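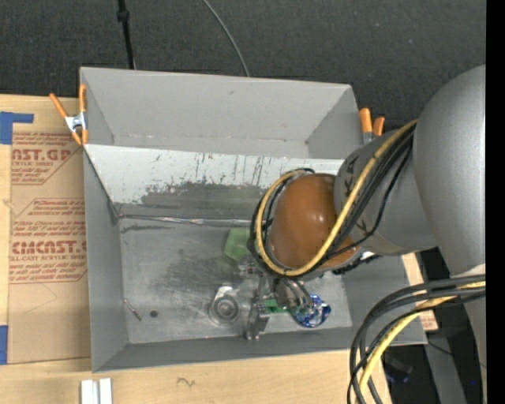 The bin-picking build in the back bay of the shop, which we call Cusodero, moved along in April. Abdelkrim Abou Zeid rewrote the approach path so the arm comes in over the side wall. The bin is held at the corners with orange spring clamps -- bolts come later, once the height is settled. The slanted panel inside has a worn gray patch and will get a new face. Next up is a run of 100 picks, starting at 7 in the evening.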